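Filed under: Manipulation and Control / Perception

4. Segmenting and executing two-handed label application

4.1 Why labels

Most of the tasks in our packing set can be broken up by looking at the gripper state alone. The hand closes, something is picked up, the hand opens, something is put down. Label application does not break up this way. A worker who sticks a label on a carton may hold it with the same light pinch from the moment it leaves the backing sheet until well after it touches the cardboard, and the part that matters for quality, when the adhesive is pressed down from one end to the other, involves almost no finger motion. Our earlier segmenter (Section 3.2) merged the whole of this into a single "place" step. A policy trained on those steps learned to bring the label to the box and let go of it.

This section describes the changes we made to the segmenter, the contact estimator that feeds it, and the planner that turns the resulting steps into arm motion. The perception side was written at Seltel and the planner at Nirkcombe, and the two run as separate processes that exchange messages over a shared bus. We used the Ladefoged trajectory library for all arm motion.

4.2 Demonstrations

We worked from 298 head-view demonstrations of a person applying a printed sticker to a carton on a shelf. Each demonstration is trimmed by hand to start when the first hand enters the view and to end when both hands have left it. Clips in which the label was torn or abandoned were kept and flagged, but they were not used to train the policy. They turned out to be useful for the failure detector described in Section 4.6.

The annotators marked four boundaries in each clip: peel, first touch, press and release. Agreement between annotators was good on peel and release and poor on first touch, which is hidden by the fingers in a large share of clips. Dzifa Darko rewrote the annotation guide in March so that first touch was defined as the first image in which the label stops moving relative to the carton at one end. This can be checked by stepping back and forth through the clip, and agreement improved enough that we had all the earlier clips marked again.

Carton position was not controlled. Workers put the box where it suited them, and the shelf around it held whatever was needed for the job. We see this as a benefit for perception, but it makes it harder to compare clips directly, and all positions reported below are expressed in the coordinate system of the carton's front face.

4.3 Finding the face and the label

The carton face is found by fitting a plane to depth points inside a box mask and then fitting a rectangle to the mask edges projected onto that plane. When tape crosses the face, the depth values along the strip are often missing or wrong, so the plane fit discards points whose colour channel is saturated. We tried filling in the missing depth with a learned model and got smoother planes that were slightly tilted. The simple discard worked better.

The label is harder. Stickers of the same design are often stored close to the work, and a detector that has learned what the sticker looks like will fire on all of them. Figure 4 shows a typical case from the demonstration set. The label being pressed onto the carton has the same red and white bands as the stacks lying on the shelf and the pile in the basket beside it, and the hands cover both of its ends.
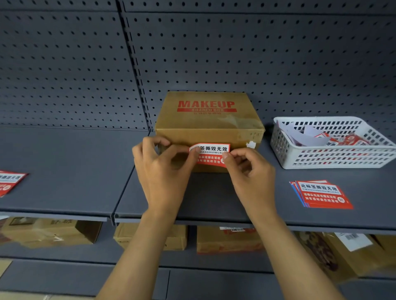
Figure 4. Head view during the press step. Both hands are on the label; spare labels of the same design lie on the same shelf.

We first tried to solve this with appearance features and a higher detection threshold. Raising the threshold removed some of the spare labels but also removed the one in use whenever the fingers covered much of it, so the tracker lost its target at just the time the segmenter needed it. We therefore dropped the idea of picking out the label from a single image. The current tracker keeps every candidate and scores each on three quantities: distance to the nearest fingertip, angle between the candidate's plane and the carton face, and how well the candidate's motion over the last few images agrees with the motion of the hands.

The third quantity does most of the work before first touch. After first touch the label stops moving and the second takes over, as a label on the carton front is upright and those stored flat are not. Switching between the two is handled by letting the weights depend on the current step estimate. This makes a loop between the tracker and the segmenter, and in early versions the loop could lock on to a wrong answer. We now run two copies of the tracker, one assuming first touch has happened and one assuming it has not, and keep both until their scores separate.

Printed text was not used at any stage. Reading it would help in telling one label design from another, but the designs in our set are few, the text is often partly covered, and the planner only needs the outline and the direction of the long edge. Upright or upside-down orientation is taken from the order of the coloured bands.

4.4 Contact estimation

Pressing cannot be seen directly in a head view. We estimate it from the shape of the hand. A fingertip that is pushing against a rigid surface flattens, and the last joint tends to straighten or bend backwards a little. The estimator takes a cropped view of each hand and the signed distance from each fingertip to the carton plane, and returns a contact value between zero and one for each hand separately.

Keeping the hands separate was important. In our clips the two hands rarely do the same thing for long. One common pattern is for one hand to pin an end of the label while the other smooths towards the far end; another is for both ends to be held and the middle pressed last. A single contact value for both hands blurred these together, and the policy trained on it moved both arms inward at once, leaving a ridge in the middle of the label.

The estimator was trained with a small extra set in which the carton was replaced by a board fitted with a pressure mat. We were worried that the board would look too different from cardboard for this to carry over. To limit the effect, the cropped view is masked so that only the hand remains, and the surface enters only through the distance term.

4.5 Planning the press

The planner receives a sequence of steps, each with a target for either arm or both. For the press step it receives a line along the label's long edge, an anchor end and a direction. It then solves for a pair of arm paths in which the anchor arm holds a steady force normal to the face and the moving arm slides along the line with a lower force that rises as it nears the far end.

The moving path is recomputed every 180 milliseconds from the latest estimate of the carton face. Cartons shift when they are pushed. A light box on a smooth shelf can slide back until it meets something, and an arm that follows a path fixed at the start will lose contact and then regain it suddenly. Recomputing the path removed most of these cases. We did consider a faster update, but the face estimate is noisy when both arms cover the corners, and the faster planner chased that noise.

When the corners are hidden, the face estimate falls back to the top edge of the box and the last good value of its width. If the top edge is hidden as well, the planner holds position for up to 1000 milliseconds and then backs both arms away along the face normal. We chose this limit by trial. Shorter limits led to a lot of needless retreats, and longer ones left the arms pressing on a carton they could no longer locate.

Collision checking treats the shelf, its back panel and any neighbouring containers as fixed. Perforated panels cause a specific problem here: the depth camera returns patchy values through the holes, and the raw map shows gaps that the planner will happily route an elbow through. We close these gaps with a morphological filter before the map is used. The filter also swallows narrow real gaps, so the arms sometimes take a longer way round than they need to.

4.6 Detecting a bad application

After release the system takes a still view of the face and checks for lifted corners, ridges and misalignment. Corners and alignment come directly from the fitted outline. Ridges are found by comparing shading along the label with shading on the cardboard just outside it, a check that is sensitive to lighting and fails on glossy stock under a lamp placed directly overhead.

If a lifted corner is found, the planner repeats the press step with the anchor moved to the opposite end. If a ridge is found, it does nothing and reports the carton for a person to look at. Trying to flatten a ridge usually creased the label, and trying to lift it and start again usually tore it. For seals that are meant to show tampering, a tear is worse than a ridge, as it makes an untouched parcel look as though it has been opened.

4.7 Software notes

All messages between perception and planning carry the capture time of the image they were computed from, and the planner discards any that are older than the one it last used. Before this was added, a slow tracker update could arrive after a newer face estimate and pull the arms back to an old position. The fault was hard to find because it depended on load, and it appeared only when logging was switched on.

Recorded runs can be played back through the full system with the Wendano replay tool, with the arms replaced by a kinematic model. We run 70 recorded clips this way before any change is merged. Replay catches errors in segmentation and tracking. It says little about force, and changes to the press step are still tested on the real arms with a person standing by at the stop button.

Peeling the label from its backing is not covered by the work in this section. In all robot trials the label was handed over already peeled, with the adhesive side facing the carton, and both grippers closed on its ends before the first step began.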